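Gilholm Residents' Handbook
Household Guidance Sheet: Sorting and Storing Small Items

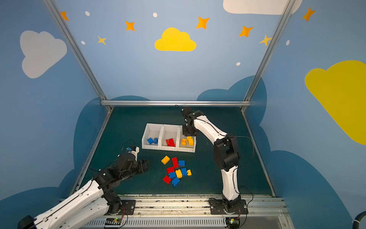 How many categories should a household use when sorting small items?

As few as will allow each item to be found without searching. For most drawers and cupboards three or four are sufficient. A system with more divisions takes longer to maintain and is usually abandoned within a season.

General principles

Items should be stored close to where they are used. Batteries, fuses and spare bulbs belong near the meter cupboard if space allows, and sewing materials in the room where mending is done. Duplicate stores of the same item in different rooms lead to unnecessary purchases.

Before any container is bought, the contents of the drawer or shelf should be emptied on to a table and grouped. Broken, dried-out or unidentified items are set aside at this stage. Residents are advised to measure the inside of the drawer, including the depth with the drawer closed, and to take the measurements to the shop. A standard Gilholm kitchen drawer is 452 mm wide inside. The wider drawers fitted in the Ninavholm building measure 668 mm and will normally need two trays side by side.

Choosing containers

Open trays are suitable for anything handled daily. Lidded boxes are preferable for items used once or twice a year and for anything stored in a loft, garage or cellar. Glass jars keep screws and nails visible but should not be placed on shelves above head height.

Sorting by colour works well for children's things, thread and felt-tip pens. It is of little use for screws, which should be sorted by length and then by head. Kitchen sundries such as clips, string and skewers are best sorted by task.

Labelling

Labels should be placed on the front of the container, never on the lid alone, as lids are easily exchanged. Pencil on masking tape is adequate for the first month, while the arrangement is still being adjusted. Permanent labels may follow. Where young children share the store, a simple drawing beside the word is recommended.

Cleaning trays and boxes

Plastic trays may be washed in warm water with a little washing-up liquid and left to dry upside down. They should be fully dry before metal items are returned to them. Sticky residue from old labels can be softened with cooking oil, left for 10 minutes and wiped away with a soft cloth. Wooden trays should be wiped with a damp cloth only and must not be soaked. Felt linings may be brushed or lifted with adhesive tape.

Items requiring separate storage

Button batteries must be kept in a closed container out of the reach of children. Used batteries should be kept apart from new ones, with tape over the terminals, until they can be taken to a collection point. Medicines, matches and adhesives should not share a drawer with household sundries.

Annual review

A review each March is suggested. Containers that have not been opened since the previous review may be moved to a less accessible shelf or their contents given away. Clean, usable surplus items may be left at the exchange shelf in the Dufour entrance hall, which is open until 6 pm. Paint, solvents and electrical goods are not accepted there.

Enquiries concerning this sheet should be addressed to Lucie Li, Household Guidance, Room 187. Requests for large-print copies should be made to Harvey Cloutier at the same office.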